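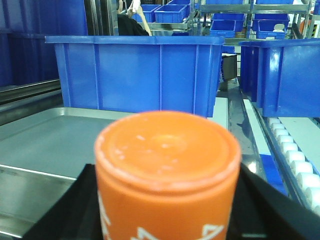

According to Harriet Lindqvist, most shops wear out their surfaces by cleaning them. She kept the maintenance log at the Manberg plant for 12 years, and the entries bear her out: 231 of the 614 surface repairs listed followed a change of cleaner or pad.

The mechanism is simple. Grit trapped under a pad cuts fine grooves. Grooves hold soil, soil calls for harder scrubbing, and the grooves deepen. Rinsing before wiping removes most of the loose grit.
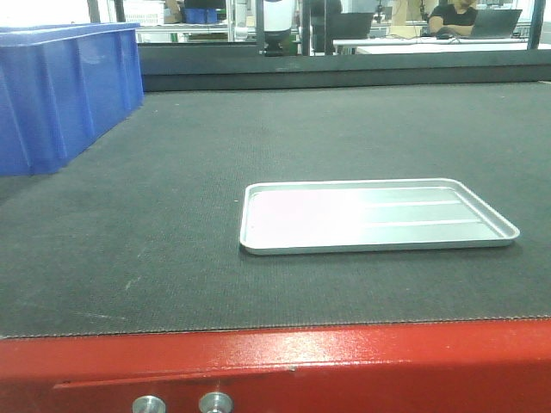

Shallow metal tray on a dark gray textured mat.

Metals vary. Bare aluminum darkens in strong alkaline cleaners. Stainless steel tolerates them but can pit if chloride is left to dry on it. Painted steel depends on its coating, and a chip at a corner will spread under the film.

Floors take the most traffic and get the least attention. At Cukier, Stijn Willems switched from a stiff brush to a soft one in June and left the detergent alone. Gloss readings held through two quarters.

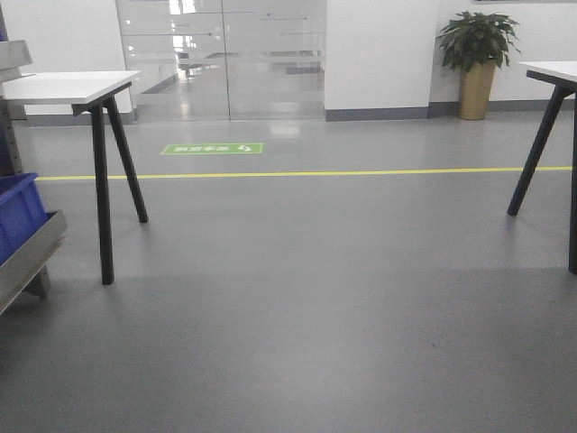

Matching pad to finish

On brushed metal, wipe along the grain. Cross-grain marks scatter light and cannot be polished out locally without leaving a bright patch. Najwa Kassab tests each new pad on scrap first, at the pressure the night crew uses.
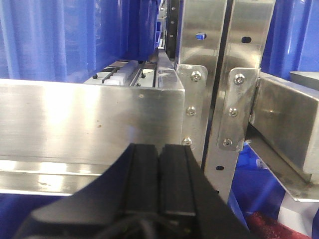
Brushed stainless steel with a small brown spot on its face.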